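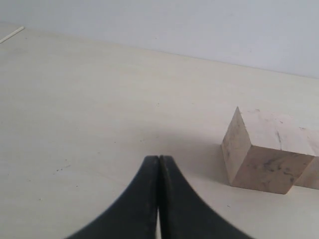 3.2 Picking the blocks

I went into this part of the study thinking the blocks would be the easy bit. We wanted something plain that people could look at, hold, and give an opinion on, and a wooden cube seemed about as plain as it gets. Then the first delivery came from Vītola and I spent a whole afternoon at the table turning pieces over, because raw wood is never plain (I should have known this, my grandfather turned bowls). Take the cube in Figure 1. The wood is pale and unfinished, the top looks almost white in the light, and there's a thin dark streak of grain running across it like a crack. Its front face is a warmer tan with dark smudges over the lower and right parts. Those are two very different faces, and they belong to the same block! Once I'd noticed that, I couldn't treat "one block" as one thing to look at anymore, and the whole rating plan had to change.

Figure 1. An unfinished wooden cube on the tabletop, with a dark grain line on the top face and mottled marks on the front.

So we moved to rating faces. Our set came to 921 faces in the end, which is an awkward number for cubes, and the reason is boring: we dropped any face with a pencil mark or a sticker on it. Each person saw 40 of them, in a shuffled order, and answered the same thing every time: would you call this face clean, marked, or worn? I wrote those words on a card and left it propped up at the table. Vittoria Morelli wanted a longer scale, seven steps with a number for each, and we tried that in January with a handful of friends. They hated it. One of them asked me what a four was supposed to feel like, and I had no good answer, so the three words stayed.

We had 26 raters. Most of them came through the Judilance workshop, where people sand and glue things for fun on their evenings off, and the rest were parents from the Sunari play center down the street. I was curious whether the two groups would split, and they did, though in a direction I hadn't guessed. The workshop people were far more forgiving of dark grain. A streak like the one on that top face was "just the tree" to them, and they went with clean. Parents leaned toward marked or worn, and several rubbed the streak with a thumb before they answered (we let them, there was no rule against touching).

Smudges were harder for everyone. With a patchy gray area you can't easily tell by eye whether it's part of the wood or something the block picked up along the way, and I include myself in that. Ewurabena Annan suggested we wipe a few faces with a damp cloth and rate them again, which we did for a small batch, but the water raised the grain and made the surface fuzzy, so I've left those ratings out of the main results. They're in the appendix if you'd like to see them.

One more note on light. All ratings were done at the same table by the same window, with the blinds half down. A top face catches a lot more light than a side, and pale wood washes out quickly, so raters were asked to tip each block until the face they were judging pointed straight at them. A few forgot, and we reminded them. Section 3.3 covers how we handled the faces where the two groups disagreed the most.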